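From: Lucyna Domański
To: clondeck-list
Subject: Re: [clondeck] Open day in February, who went?

Orvokki Lahtinen wrote:
> Did anyone from the list make it to the Nuvudow open day? I had signed
> up and then had to cover a shift. The invitation promised "bimanual
> manipulation in a food setting," which could mean anything from a
> working kitchen to a man waving a spatula. I'd like to know:
>
> - whether the arms did anything on their own or were driven
> - how long one run takes
> - whether it's worth asking them to come and talk to us
>
> Also, was there parking?
>
> Orvokki

Hi Orvokki, hi all,

I went. There was parking, if you count the gravel strip behind the tire place, and I did by the third lap.

They had 80 chairs set out for the talks and 66 people in them, a number I have from the woman at the door, who was very pleased with it. The first half hour was slides. I learned that Nuvudow was founded in a garage, and saw a picture of the garage. Then they split us into groups of 8 and walked us around the stations, which is where it got good.

The one you were asking about is the steamed bun station. Two arms, one table, an ordinary electric steamer. The job is to get the lid off, put it down somewhere sensible, and move the buns from the basket to a plate. My grandmother could do this while arguing on the phone. The arms do it in silence and with enormous care, like somebody carrying a sleeping cat out of a room.

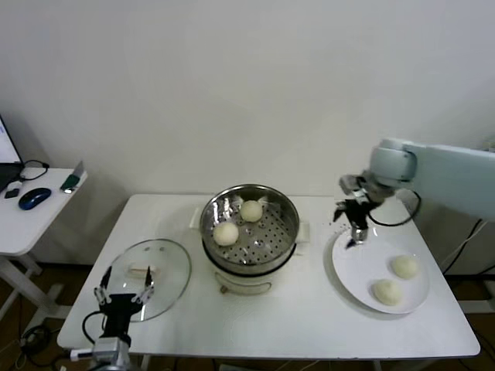 Piątek, who ran the station for our group, let us stand there for five full runs and didn't rush anybody. To your first question: both. They drive the arms by hand to collect runs, then train on those, and what we watched was the trained version going by itself. The current one was trained on 172 runs. I asked how many of those had ended with a bun on the floor and he said they don't keep those, and then looked at the floor.

Of the five we saw, four went through. In the bad one the arm closed on a bun a little too high, came up with nothing, and went over to the plate and carefully let go of the nothing. Then it went back for the next one as if things were going fine. I have worked with people like this.

The lid was the part I'd underestimated. It's glass, it's round, and it's see-through, so the cameras have a hard time deciding where it is. Piątek said they spent longer on the lid than on the buns. Buns are soft and forgiving and will put up with a sloppy grip. A glass lid on a hard table will not, and they have a box of spare ones in the back room to prove it.

Second question: a run took a bit under two minutes on my watch, with the lid using up most of the first one. Somebody in our group asked when it would be faster than a person. Piątek said that wasn't what they were working on this year. The same man asked again, louder, and got the same answer.

We were not offered a bun.

The other stations were cable sorting (slow, and I'd have liked more of it) and a folding demo from Maritz, who were there as guests and spent our whole slot rebooting. I felt for them. Their person gave a decent talk about calibration while the progress bar crawled along behind her.

As for inviting Nuvudow: yes, I'd ask, but ask for Piątek and ask for the station, or at least for video of the failed runs. If we just write to the front office we will get the garage. I have his card and can send the note unless someone here knows him better. We'd need a sturdy table and more outlets than our room has, so whoever owns that long orange extension cord, please speak up.

Lucyna

PS. Orvokki, I took your name badge so they wouldn't mark you as a no-show. For most of the afternoon you were very interested in grippers.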